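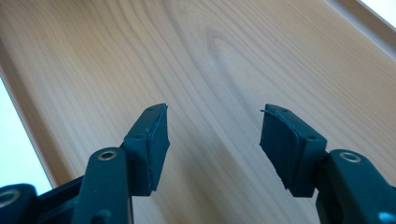
The Stidano fingers, open over the board. Check the pad on the right one.

Gripper shootout, part one: Stidano vs. Skudano

Quick one this time, half the lab is packing for the demo and I have the bench till 5.

So. We have two hand-held grippers on loan and a decision to make before July, when the budget line closes. Same job for both: collect pick demos by hand, then run the same jaws on the arm. If the fingers behave differently on the arm than they did in your hand, the demos are worth a lot less. We learned that one last year. Expensively.

The Stidano set first. Dark teal plastic, link arms with metal eyelets at the pivots, flat rubber pads on the jaw blocks. The jaws stay parallel when open, good. Trigger is light. Gholamreza Bahrami did most of the picking and had no hand cramps, which he did have with our old one, and he let everybody know.

We did 333 picks with it. Mixed bin: markers, tape rolls, a tea tin, zip bags, small screws in a dish. Tape rolls were easy. Tea tin fine once you go in low. Zip bags so-so. Screws, forget it, the pads are too soft at the tip and the screw just tips over and rolls off.

Now the pads. The right one is letting go along the upper left edge, a thin strip of rubber curling off. Left one looks ok. I don't know if it's the glue or us. Probaly both, Gholamreza drags the jaws sideways across the board when he lines up (he says he doesn't). It still grips. But a loose strip is the kind of thing a wrist camera picks up in every single clip, and then the policy learns that grippers have a whisker. So new pads before we log anything we mean to keep.

Screw holes on the jaw blocks, so we're hoping to swap the whole block next time and not mess around with peeling and regluing. Have asked Stidano for the part price. No reply yet.

Camera side. View from the hand unit is good, both fingertips in the shot and the gap between them clear. What's not good is exposure. We left it on auto and anything past the rim of the board goes pure white. Fine for tabletop stuff, bad if you need to see the bin next door. Kiani wants to lock exposure and be done with it. I want to try a darker table cover first because it costs nothing. We'll do both and argue after.

The grain in that board is also pretty loud. Nice board! Maybe not a nice background for 3 weeks of training clips, if every clip has the same swirl in it. Bring in cutting boards, trays, placemats, whatever you've got. Names on the back please.

Skudano next. Only had it running an afternoon so no verdict. First notes:

Heavier in the hand. You notice after twenty minutes.
Harder pads, so screws work, tea tin slips.
Trigger has a click halfway that I hate and Gholamreza loves.
Cable comes out on the wrong side for lefties.
Calibration took 2 tries, then held all afternoon.

Controller is the Zilosura box for both, same firmware, same settings. Please don't update it. If the update light is blinking let it blink. We need the two runs to match and I'm not redoing 333 picks becuase somebody got curious.

Where I'm leaning: Stidano for comfort and the parallel jaws, if the pads can be sorted out. If replacement blocks cost silly money then I'd take the Skudano and live with the click. Kiani leans the other way, mostly on the screws, and fair enough, the fall project is nearly all small parts.

What's left to do: full pick run on the Skudano, same bin, same order. New pads on the Stidano and repeat the bags. Then both on the arm with the clips we've got. Need 5 people for an hour each, hands of different sizes, no experience needed, better without in fact. Sign-up sheet is taped to the bench. Lefties especially.

Part two when the Skudano run is finished. If you have a glue that holds rubber to plastic and you trust it, come find me before 5.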